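Buppha Thepsuriya checks the two-arm pouring cell at Wistwood every 1,000 cycles, starting with the pivot screws on each gripper.
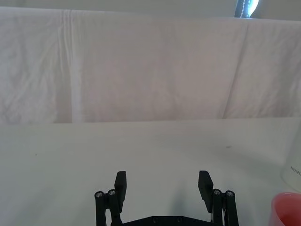 Gripper open, pivot screws facing the wrist camera.

She torques them in pairs, outer bars first, then jogs both arms to the start pose with the cup and bottle set out.
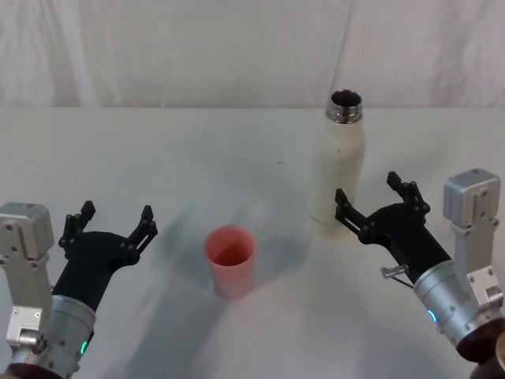 Finger gap is measured at the tip and again at the pad — a difference of 3 mm means new bushings. A pour at 60 percent speed finishes the check.
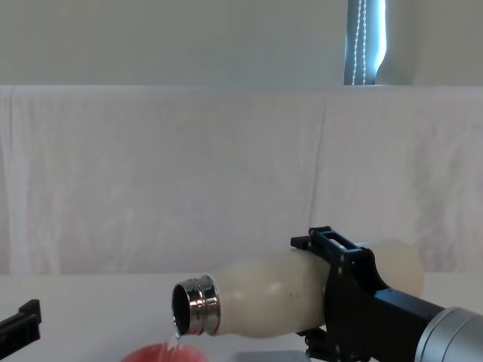

Pouring water into the cup with one arm.

Related
Saithong rebuilds its wrist line
Cable care for the Gelliver bench arm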